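Jukus to sell refills for its lip color line

Jukus, the makeup brand based in Oratau, will start selling refills for its lip color line in January, the company said.

The refills fit the metal cases already on sale, so customers who own one will not need to buy another. A refill will cost $14, against $22 for a full lipstick with its case. The matte and satin shades will come first. Sheer shades and the tinted balm will follow later in the year.

Delwyn Ngata, who runs product development at Jukus, said the old cases were built to be opened but the company had never sold anything to put in them.

"People were writing in to ask if they could mail the case back and have it filled," Ngata said. "We got 214 of those messages in one year. It was an easy thing to say yes to once we had the right supplier."

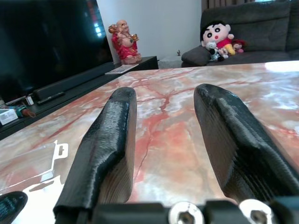

Photo: Abdelkrim El Fassi

The new inserts are made by Donnelly, which also produces the brand's brow pencils. Each one comes in a paper sleeve with the shade name printed on the end. To change the color, the user pulls out the empty insert and presses the new one in until it clicks.

Jukus tested the refills with customers at its Trundutberg store this fall. The first batch of roughly 3,000 was gone before the test was due to end, and the store has kept a waiting list for two of the shades, a brick red and a soft pink.

The formula is the same as in the current lipsticks. Ngata said the company looked at adding a long-wear version but testers found it too dry, and it has been put off.

Refills will be sold online and in the brand's own stores. Department store counters will carry them only if they already stock the full line. Cases sold before the 2016 redesign are slightly narrower and will not take the new inserts. Customers with one of those can trade it in at any Jukus store for half off a new case.

December 2019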